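The shared room in Ullville

We rent one big room on the second floor in Ullville, and many of our friends ask how it looks inside. So I put together a small gallery. It is mostly about furniture and the small things we keep there -- the tables, the chairs and the cloths which are always traveling from one place to another.

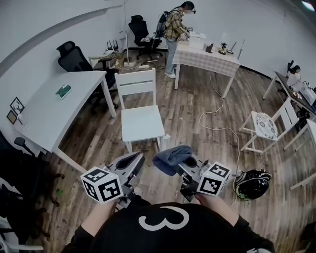

The checked tablecloth and white chairs are in both pictures. 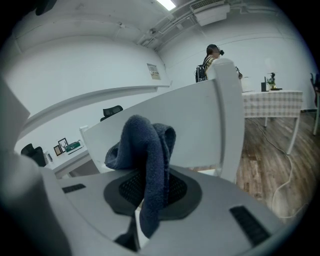

The tablecloth was the first thing we bought for the room. I wanted a plain one, but the checks hide the crumbs very well, and now I would not change it. It came from the Mahrous shop near the station, together with 3 packs of cleaning cloths. We still use those cloths for everything: the chair backs, the desk, the lamp.

White chairs are nice to look at, but they show every finger mark. We wipe them on Thursday evenings with warm water and a little Jirnum soap. Please do not use the strong spray on them, it leaves yellow lines which do not go away.

In June we moved the tables closer to the walls, so the middle is free for work that needs space. The room has 142 square feet more than our old one, and still we manage to fill it. I think this is the same for everybody.

Cables are the part I like least. I ordered 5 cable clips from Brellura and I will fix them along the wall when they arrive. If you visit us before that, please lift your feet a little near the tables.

More pictures will be added when the shelves are ready.

Last updated Thu 11 January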